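Workshop Tips: Gripper Fingers and Worn Pads

Issued 27 September 2021

Gestum Workshop Services

These notes are for anyone who uses a gripper at the bench, either held in the hand or mounted on an arm. They were revised after a dropped load in the Patonach assembly room. A glass lamp shade slipped out of a gripper at bench height and broke on the floor. There were no injuries, but a second person was working at the same bench and had to be moved away while the pieces were cleared.

What was found

The program was checked first and no fault was found in it. Closing force was within the setting. The fault lay in the finger pads, which had worn along the inner rim until the contact area was too small for a smooth, rounded part. The log showed 459 closing cycles since the last recorded check. The limit in force at the time was 240, and the reminder had been switched off in March during a software update and never switched back on.

Gaspard Chauvin, who reviewed the incident, also noted that the pads had been wiped with solvent. Solvent should not be used on soft pads. It leaves them clean to the eye and slick to the touch, and it shortens their life.

Checking the fingers

Disconnect the power before putting a hand between the fingers. On pneumatic units, release the air as well — a closed valve is not enough, as pressure may remain in the line.

Look at the inner faces under a good lamp, with particular attention to the upper rim. Pale crumbs or specks along the edge are an early sign of wear. A ragged patch on the side of a finger calls for replacement at the next stop, even when the grip still feels firm. Brush loose crumbs onto a sheet of paper and dispose of them; they will mark a polished part if left on the bench.

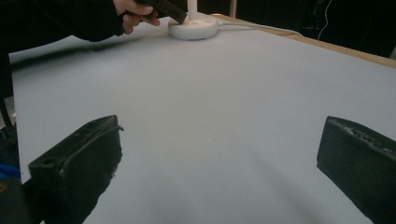 Both fingers of a hand-held gripper show wear, with pale specks along the inner rim of the right one.

Replace pads in pairs. A new pad facing an old one pulls the part to one side as the fingers close. Lokik pads are stocked in the second drawer of the supply cabinet, and Lemaire pads may be used on the wider fingers only. Record the change in the bench log, with initials.

Sharing a bench

Where one person works by hand and a gripper is in use at the same table, the following apply.

Agree on who moves first, and say so aloud.
Keep cables to the side away from the gripper, and leave enough slack for the part to be turned.
Do not reach under a part that is held in the gripper.
Keep sleeves close to the wrist. Loose cuffs are to be buttoned or taped.
Set smooth or glossy parts down before changing hands or tools.

Cleaning

Use a damp cloth and plain soap, then a dry cloth. Allow the pads to air for an hour before use. Compressed air should not be used, as it drives grit into the seam.

Revised limits

Pads on hand-held grippers are now checked every 100 cycles. Pads on arm-mounted units are checked every 70, and at the start of any job involving glass or glazed ceramic. The reminder is to remain switched on at all times. If it is found to be off, stop work and inform the shift lead before restarting.

Damaged pads go in the gray bin by the door, labeled with the unit number.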